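Prestumel PD4 Compact Dehumidifier – Hire and Sale

Home > Damp and Drying > Dehumidifiers > Prestumel PD4

In stock at Tollow and Punura. Order before noon for next-day collection.

The PD4 is a refrigerant dehumidifier for drying single rooms after a leak, a burst pipe or a small flood. It is the unit we send out most often for kitchens, utility rooms and ground-floor bathrooms. It runs from an ordinary 13-amp socket and one person can carry it up a flight of stairs.

What it does

The fan draws room air across a cold coil, the moisture collects in the tank, and the drier air goes back out through the top grille. Left running with doors and windows shut, it brings the humidity down steadily. It will not kill mould or remove it. If there is mould on plaster, grout or the backs of units, it needs cleaning off separately, and the source of the water has to be fixed first.

Specification

Tank capacity: 4 litres
Height: 71 cm
Fan speeds: 4
Weight: 9 kg
Drain: built-in tank or continuous hose (supplied)
Controls: dial humidistat, fan switch, tank-full light
Castors: front pair lockable

Setting up

Stand the unit on a level floor near the middle of the room. Keep the grille clear of curtains and washing. If it has been lying down in a car or van, leave it upright for an hour before switching on.

Turn the humidistat to its lowest setting for the first day, then bring it up to the middle mark. The tank-full light comes on and the compressor stops when the tank needs emptying. For overnight drying, fit the hose and run it to a floor drain or a sink that sits lower than the outlet. The hose will not work uphill.

In kitchens, open the cupboard doors under the sink and take the kickboards off so that air can get behind the units. Move freestanding appliances forward if you can do so safely. Do not disconnect a gas appliance yourself – this has to be done by a registered engineer.

Hire terms

Minimum hire is one week. Delivery within the Tollow area is included, and Punura customers can collect from the yard on Bhutto Road. We need a deposit and one proof of address. Units should come back with the tank emptied and the filter brushed out. A cleaning charge applies if the filter is clogged with plaster dust.

Hire units are tested between customers. Sale units are new and boxed, with a spare filter.

Often ordered with the PD4

Prestumel air mover, low profile
Pin-type damp meter
Replacement filter, pack of two
Extra drain hose, 5 m

Is it the right size?

The PD4 suits one room with the door closed. For a whole floor, or for new plaster and screed, look at the larger Prestumel units or ring the Tollow counter and tell us the room sizes. The counter is open until seven on Thursday for collections and returns.
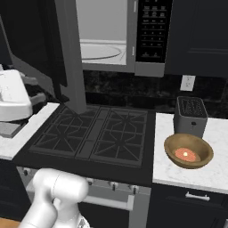 Kitchen range with a black cooktop and twin burner grates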